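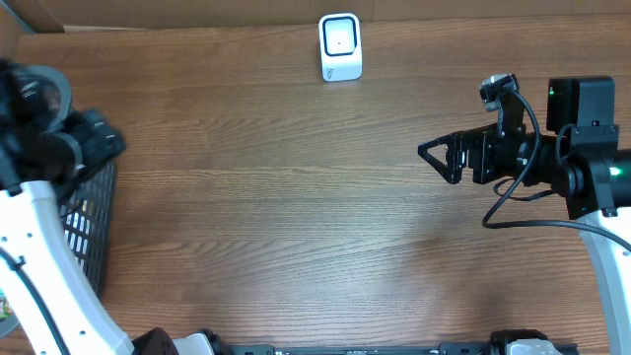 Lillon launches Peletti, a two-armed tabletop kit for small workshops and teaching labs

Home | News | Kits | Spares | Support | Contact

Reading time: 3 minutes

January 14, 2020

Hello from Lillon! I'm Pouran Naseri and I look after the kits side of things here, so it falls to me to tell you that Peletti is out of testing and on sale from today. I've been itching to write this one for months (my colleagues will tell you I had the headline ready before we had a working gripper).

Peletti is a pair of small robot arms that share one rail. You fix the rail along the front of a table, plug both arms in, and they work on whatever you put between them. We built it for people who handle small things all day: sorting parts, moving gadgets from a tray to a test spot, picking things up and putting them down again the same way every time. A little white device the size of a paperweight is a very typical job for it, and so is anything that lives in a mesh basket.

Each arm has white links and black joints, and each ends in a black gripper. The fingers are triangular and open in the middle, which keeps them light and lets you see a bit more of what you're reaching for. There's a small camera at the wrist as well, sitting over the gripper body, so the arm gets a close look at the thing it's about to take hold of. We tried a camera on a pole first and it spent most of its time admiring the back of the arm!

You'll spot small green lights on the black modules too. Green means the joint has power and is talking to the controller. I wanted blue, I lost that argument, and I've come round to it.

The arms are led by hand. You hold one, move it through the job, and Peletti saves the movement for you to play back or tidy up on a laptop. If you'd sooner write your own code, there's a plain text interface and a manual that Anderson Sampaio rewrote from scratch after watching me get lost in the old one.

Anderson runs our workshop and he's much less chatty than I am, but I did get this out of him: "The rail was the hard part. Two arms on two separate stands will drift apart as soon as somebody leans on the table. On a shared rail they stay put, and you don't have to set them up again every morning."

Each arm can lift 420 grams. That's plenty for scanners, sensors, bottles of glue and most of what's on my desk, and it's not enough for a full kettle, so please don't. Setting up took our trial customers about 7 minutes once the rail was clamped down. The first of those trials was with Nartey, who make testing gear and who sent back a very long and very useful list of complaints. Nearly all of them are fixed. The cable from the wrist camera still hangs in a loose loop under the gripper, and a clip for it will go out free to every owner in May.

The first batch is 700 kits, packed and posted from our unit in Solldale. In the box you get both arms, the rail, two clamps, the wrist cameras, cables, a bag of spare screws and the printed manual. Table not included, obviously. Schools and colleges can borrow a kit before they decide, and we're happy to talk you through the first job over the phone.

For prices, loan kits or a visit to the workshop, get in touch through the Contact page and ask for me. I do like a natter about grippers.

Comments (4)

benchmonkey
Does the rail need drilling or is it clamps only? I rent my unit and the landlord is funny about holes.

Pouran at Lillon
Clamps only! There are holes in the rail if you want to bolt it down, but you don't have to.

T. Orrin
Can I buy a single arm? I've only got a narrow bench.

jules_k
We had one on trial. Leading it by hand is lovely, saving the movement took me a few goes. Manual is good. Would like the cable clip sooner than May please.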